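The debate that wasn't much of one

2019-03-28

Jestport had its only televised leaders' debate last week, and the 600 people who packed into the Ronmont Theatre got very little for their trouble. The moderator, brought in from Dunero Broadcasting, spent the first stretch on the leaders' childhoods, their favourite meals and what they would do with a free weekend. It was pleasant enough. The regional election is in April and voters have real decisions to make.

Start with the ferry terminal. The council has spent three years arguing over whether to rebuild it or move it up the coast to Bielecka, and all three parties have changed their position at least once. The question came up late and each leader was given a minute. None was asked what the move would cost, or who would pay for the road.
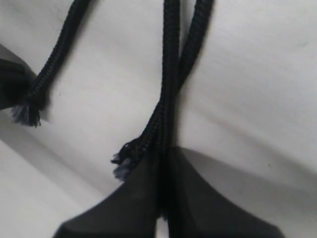 The hospital got even less. There are 3,676 names on the waiting list for day surgery, a number printed on the front page of the health board's own report in the week of the debate. It was not read out. The opposition leader mentioned "the list" twice and was thanked both times and moved along.

I have covered local politics in this region for a long while and I don't think interviewers need to be rude. Some of the best I have watched hardly raised their voices. They read the budget papers beforehand, asked a short question, and asked it again when the answer went somewhere else. On the night I counted 6 follow-up questions in the whole program, and one of those was about a dog.

Dunero says it had roughly 100 complaints by the next morning, and that it stands by the format. It also says viewers wanted to see the leaders "as people". Fair enough, but those people are asking to run a region, and two of them have run it before.

A second debate has been proposed for the community radio station. The government has not said yes. The other two parties have, and the station is taking written questions from listeners until the end of next week.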